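The Little Kitchen: a Gallery

Print this page | E-mail this page
Last updated: 16:28

By Leonie Lindemann

I have cooked in a fair number of kitchens and been jealous of several, but never before of one that would fit on my ironing board. I could do with a change from sideboards. I have had 53 letters about sideboards.

What gets me is how properly the thing is laid out. Wooden counter on the left, sink in the middle, hob on the right, storage behind. My own flat in Droststead was designed by adults with qualifications, and to drain pasta I have to walk past the washing machine. The little kitchen also has a rail overhead for the towel. Mine lives on the oven door, when it isn't on the floor.

The taps deserve a word. Grown-up taps now come with 16 settings and a leaflet. A plain grey arch with a lever does me very nicely, and I would have one tomorrow if Schmieder's still sold them without the matching soap dispenser.

Housekeeping standards are another matter. The vegetables have been left in the sink, which I can forgive, and so has a banana, which I can't. Someone's idea of a stew involves a green ball. As for shellfish kept beside the pot, please see my column of last September, and the 28 replies to it, most of them from people who had eaten mussels in Skostis.

Click to enlarge, and mind the shrimp. 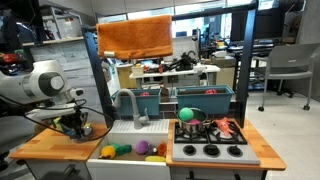 DROSTSTEAD, Apr 10, 2026 – Sink full, towel up. The lemon-shaped one and the banana have taken the front of the basin, with the aubergine in the middle and the carrot to the right, and the two teal bins at the back each hold something red. Three black knobs for the hob, all in a row, and a pink and orange shrimp with nowhere to be. I'd still swap.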